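Ticket - PPV stream drops out, fight night
Status: open
Logged by: Jelle Desmet, Thursday
Venue: Dudusura gym, members viewing of the Bidora card

Stream froze twice in the prelims, then died right before the Kramer bout. Error 600 on the big screen. Sound kept going for a bit. Paid for the 100 person licence so not a headcount thing.

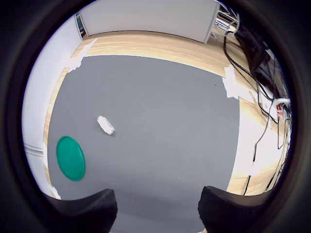
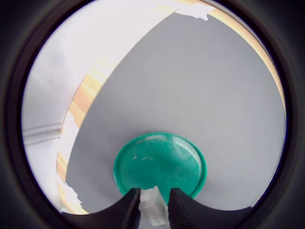
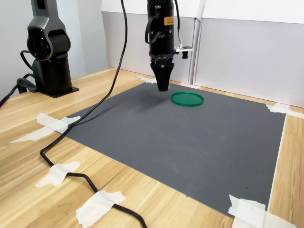
Does the licence let us run a second box as a backup?
Only if the first one is logged out, otherwise both get kicked.

Tried so far:
- restarted box, no change
- swapped HDMI cable, no change
- wifi off, ran ethernet from the office. Held for 22 min then froze agian
- speed test 120 down, fine
- dropped picture to 720, still going at 9:40 pm but looks awful

Drisau support chat says clear the app cache and re-enter the venue code. Did the cache. Code came back "already in use". Asked them to release it, waiting.

Members want the Kramer fight replayed, need to know if replay is on the same licence. Also who do I see re a partial refund. Main card is next month so need this sorted befor then.

3 comments 0 shares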